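Keeping a sock-sorter sweet

I was told to bring old socks. That was the whole of Oddur Vídalín's reply when I asked if I could spend a day watching him look after his robot, so I turned up in November with a carrier bag of them and felt a bit daft on the doorstep.

He took the bag, had a rummage, rejected anything thin ("I've got loads of thin") and put the kettle on. The robot was already warming up. Oddur runs it through its slow stretches for a good while before he asks it to do anything useful, the way you'd let an old car idle on a frosty morning, and he won't be hurried on this point. I tried.

Oddur does the upkeep for Daltura, a small outfit that's trying to get robots to handle laundry. The big stuff, the sheets and towels, belongs to another team. His patch is socks. The arm and its gripper came from a firm called Prornero, the fingers have been changed so many times that he's stopped thinking of them as anyone's, and the software that runs the lot is called Grillier, a name he pronounces differently every time he says it.

I'd expected the job to be mostly computers. It's mostly fluff!

Fluff gets everywhere. It packs into the little gap where the finger meets the slide, and when enough of it has built up the gripper thinks it has closed when it hasn't. The motor stops, the software is perfectly happy, and the sock stays exactly where it was. Oddur's cure is a stiff paintbrush and a wooden coffee stirrer with the end cut to a point. He used to blow the fluff out with canned air, until he found he was driving it further in, and he spent a miserable evening with the slide in bits on a tea tray getting it all back out again.

So every morning goes the same way. Power off, and the plug pulled out and laid where he can see it (he's very firm about that). Brush down both sides of each finger. Stirrer along the gap. Then a wipe over the pads with a barely damp cloth, because the pads pick up a sort of greasy bloom from the fabric and start to slip. He lets them dry while he drinks his coffee, and he reckons the coffee is about the right length. If he's drinking tea he waits a bit longer.

Then comes the bit I liked best, which is the pinch test. He holds a strip of ordinary till receipt between the fingers, closes them gently and tries to pull it out. It should drag but not tear. If it slides free, the fingers aren't meeting square, and he loosens two screws, nudges, tightens, tries again. There's a proper gauge for this in a drawer. He says the receipt is quicker, and having watched him do it both ways I'm inclined to agree.

After that he sets the grip. Grillier gives you a scale for closing force that goes up to 100, and Prornero's handbook suggests starting at 79 for soft goods, which Oddur thinks is bonkers. "That's for somebody picking up cushions," he said. He starts at 56 and works upwards in tiny steps, a sock at a time, writing the number on a scrap of card whenever he's satisfied. Too low and a heavy sock creeps down between the pads. Too high and the fingers bow outwards at the tips, so they're squeezing hard at the knuckle and hardly touching where it matters.

I should say that all this goes on at a desk. I'd pictured a cage, yellow stripes on the floor, maybe a flashing light, and there I was moving a pot plant so that I could see. 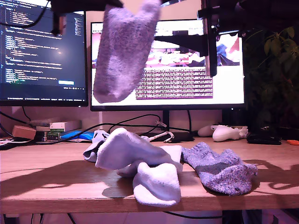 Hanging by a pinch: a fuzzy grey sock in the gripper, with more waiting on the desk.

The fuzzy ones are his favourite for setting up. A smooth white sports sock will forgive you nearly anything, he says, but a bobbly, towelling sort of sock has give in it, and the fingers can shut on a mouthful of loops without getting hold of the sock itself. It lifts, it hangs there looking marvellous, and then it drops off halfway across. If the settings can manage a fuzzy one they can manage the rest of the drawer.

My own contribution, a pair of walking socks I've had since before my knees went, was tried before lunch. The arm came down, closed, went up, and left them on the desk. It did that again. Oddur gave me a look as if I'd brought mud into the house.

"Felted," he said, and showed me. I'd washed them too hot for years and the knit had gone solid, so there was nothing for the pads to sink into. He put the grip up a touch, dropped the approach height by a hair so that the fingers came down either side of the ankle, and the third go had one of them in the air. I was ridiculously proud.

Lunch was soup. We talked about cables.

Cables are the other half of the job, and they're the half he grumbles about. Every time the wrist turns, the cable that feeds the gripper turns with it, and if it's been tied too tightly it gets a sharp little bend in the same place, over and over, until something inside gives up. From the outside it looks perfect. What you get is a gripper that works in the morning and sulks in the afternoon, or one that only fails when it's reaching to the left. He lost the best part of a fortnight to one of those last spring. He changed the motor, he changed the board, he reinstalled Grillier from scratch, and then he leaned on the cable by accident and the whole thing sprang to life.

Now he ties everything loosely, with a soft strap instead of a plastic tie, and leaves a loop big enough to get his fist through. Once a month he swings the arm by hand through its full reach with the power off and watches the loop the whole way. If it goes tight anywhere, it gets redone. He also swaps the gripper cable every 200 hours of running whether it seems to need it or not, and keeps the tally in pencil inside a cupboard door.

I asked what he does with the old ones. There's a box. I wasn't allowed to look in the box.

The afternoon was finger pads. They're rubbery little slabs, glued on, and when they've gone shiny no amount of wiping will bring them back. Off they come with dental floss (a sawing motion, and mind the paint), then you scrape away the old glue, and the new pads go on with a smear of contact adhesive and a clothes peg to hold them. Daltura buys the rubber in sheets from Kárason, a shoe-repair supplier, and Oddur cuts it himself with a craft knife. It's heel rubber. He tried the fancy stuff made for robots and said it was lovely for a week.

He let me do one. It went on crooked, and he very kindly said nothing, and then when I came back from the loo it was straight.

While the glue was curing I asked whether he'd let the robot loose on his own laundry. He thought about it for longer than I'd expected. The trouble, he said, is that he's got used to buying socks that are interesting to pick up, so his drawer at home is a terrible mixture, and he can't find two the same on a dark morning any more than the rest of us can.

I went home without my walking socks. He'd asked if he could hang on to them for the difficult pile.

Comments

peg_and_line
The heel rubber tip is brilliant. I've got a little hobby arm that drops everything and I've been sticking bits of washing-up glove on it. Does he rough up the surface first or use it straight off the sheet?

Marrowfat
Seconding the fist-sized loop. We had a labelling machine at work that only broke down after lunch and it was exactly this, a cable tied too tight at the elbow.

tansy.w
I want to know what's in the box!

oldknees
Felted walking socks are the best walking socks. He should give them back.

We use cookies to remember your settings and to see which pages are read. You can change your choices at any time. Accept all | Manage cookies

Get our features by email once a month. Enter your email address to sign up.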